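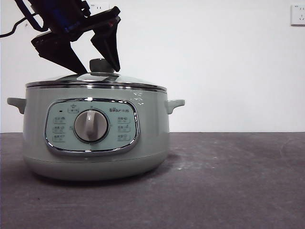
Gripper above the lid knob, fingers open. Bench two, February 2023.

I have put off writing up the lid work until there was enough of it to be worth writing up. We now have 2549 logged attempts, and the job has changed enough for the people doing it that my notes from the start read as if they came from a different department.

For anyone new: I work at Rakena, where we test small kitchen appliances for importers and write the reports they need before they can sell them. A large part of any cooker test is dull handling. Lid off, food in, lid on, dial to the setting, wait, lid off. Until last year a technician did every one of those steps by hand, and the endurance schedule asks for 700 lid cycles per unit. Two people shared it in half-day turns. Rochelle Trevaskis did it for six years and has the wrist splint to go with it.

The arm took over the lid cycles first. The controller software is called Gelden, and it came from the integrator with a set of ready-made grasps, none of which suited a short round knob on domed glass. The difficulty is height. If the fingers close too high they slip up over the top of the knob. If they close too low, one of them touches the glass before it touches the knob and the lid shifts sideways. We settled on a slow final approach with a pause before closing, which added 26 seconds to each cycle. Management disliked the figure. I pointed out that the arm also runs through lunch.

The glass causes a second problem. Our depth sensor reads highlights on the lid as nonsense, so we stopped asking it for the lid surface at all. The position now comes from the metal rim and the knob height is typed in per model. Lindsay McAlister wrote that part in an afternoon and has been maintaining it ever since, mostly because importers send us a revised lid without changing the part number.

What has changed for the technicians is harder to put in a table. The handling hours have gone down and the setting-up hours have gone up. A typical morning for Rochelle used to be cycles and a tally sheet. Now she checks the knob height, runs three slow cycles with her hand near the stop, signs the start form and moves to the next bench. In the afternoon she goes through the failed attempts and sorts them by cause. She is good at it. She can tell from the force trace whether a lid has jammed on the rim or the fingers have missed, and she was doing so before the software could.

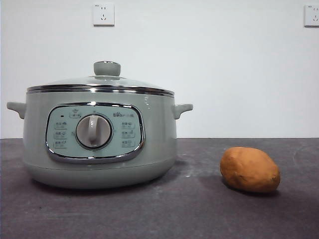
The food steps are still done by hand. We use sweet potatoes as one of the standard loads, weighed before and after, and no two are the same shape. The arm can pick one up often enough to look good in a demonstration and drops one often enough to be useless in a test, where a bruised sample has to be thrown out and the run restarted. I have asked for 24 clean runs in a row before I sign off automatic loading. The best so far is nine.

The dial is also manual. The arm can turn it, but our procedure says a person must confirm the selected mode against the printed label, and if somebody has to walk over and read the label they may as well turn the dial while they are there.

Two complaints from the floor which I think are fair:

- The stop alarm sounds the same for a missed grasp and for a broken lid, so people run for both.
- Grading is still tied to hours at the bench. Rochelle's hours at the bench have halved and her work is more skilled than it was. On paper she looks like a part-timer.

The first is a configuration change and will be done this month. The second has gone to Brukura, our parent company, where it has been acknowledged.

The Zuvthorpe site gets its own arm next, with the same software and the older fingers. I have sent them our knob heights and the approach speeds. They have a different bench height, so the speeds will probably carry over and the heights will need measuring again from the tabletop up.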